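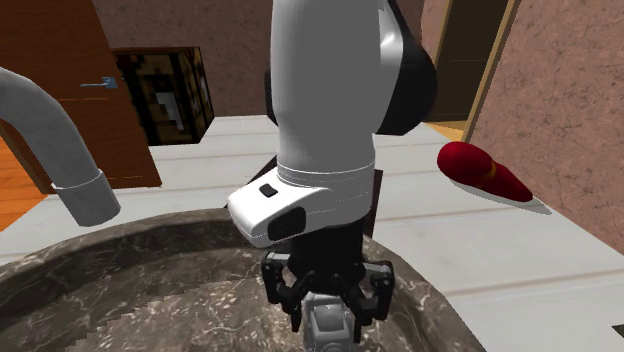
Hemi Henare has spent 118 evenings on a bathroom with no plumbing. It exists on the computer in his garage, and he uses it to work out what a robot arm can do around a sink before he bolts a real one to his workbench.

"I started with a kitchen," he says. "Everybody does a kitchen. But my parts washer is a deep round bowl, and reaching into a round bowl is a different job. The rim gets in the way."

Henare repairs pumps for a living and does this on his own time. The project is called Cenoton, a name he picked in November and now regrets. His neighbor Raghda Nasrallah writes the motion planning. He builds the rooms and handles the models of the arm and gripper.

The task is easy to describe. A small gray metal part goes into the basin, and a two-fingered gripper has to get it out without hitting the spout.

"The spout is the main problem," Nasrallah says. "The arm likes the shortest path, and the shortest path goes through the faucet. We gave it a bigger margin and then it wouldn't go into the bowl at all. We spent a month on that."

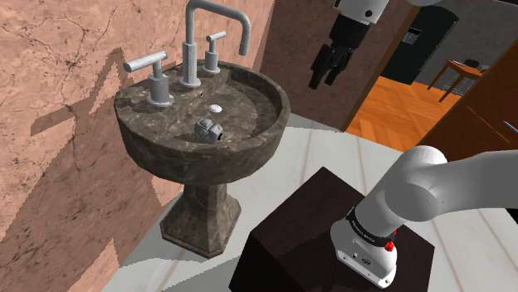

Henare did the marble himself and says he put too much time into it. The first basin was plain white, and Nasrallah asked for something darker with a pattern.

"She wanted it harder to see the part," he says. "Gray on brown stone, with veins going everywhere. If the vision only works on a white sink, it's no use in my garage."

They keep a log of every run. The last batch was 501 attempts, and 177 ended with the part clear of the rim. Most of the failures were bad grips. The fingers closed too high and the part tipped over.

Nasrallah thinks the fix is in the approach angle. Henare wants to try longer fingertips, and he has already drawn a set.

"We'll run both," she says. "It only costs us a night of computer time."

The real arm is still in its crate beside the water heater. Henare paid $1,416 for it, used, and says he won't open the crate until the simulated one gets the part out nine times in ten.

"My wife has asked about the crate," he says.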